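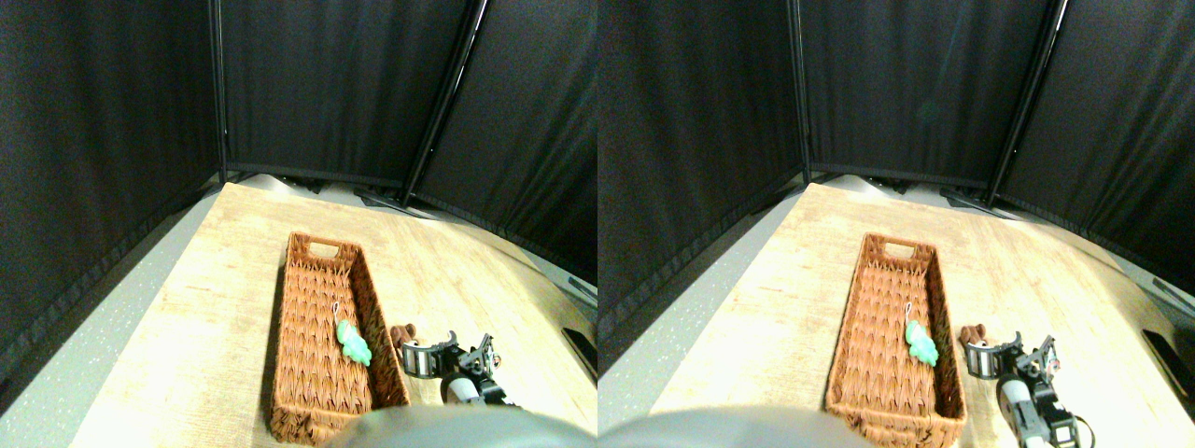
Unit 3: Light on Work Surfaces

Last updated: June

Glare is bright light that makes a task harder to see. Pale tabletops under strong lamps are a common source, and dark surroundings make the contrast worse.

We cover two kinds:

Direct glare - the lamp itself is in the line of sight. Move it, shade it or lower its output.

Reflected glare - light bounces off the surface toward the eye. Change the angle of the lamp or use a matte mat.

Level and glare are separate things. In the Hudec reading, a desk measured 607 lux and drew complaints, while a bench at 3,000 lux did not. The bench lamps were mounted to the side, out of the workers' view.

For next class, read the Cestell chapter and take readings at two desks, one near a window. Write down the time of day. Meters are in room 3 - sign them out and bring them back with the case.

14 shares | 3 comments

Is the Cestell chapter the one in the course packet?

Yes, second half of the packet.

My phone app reads much lower than the meter. Use the meter.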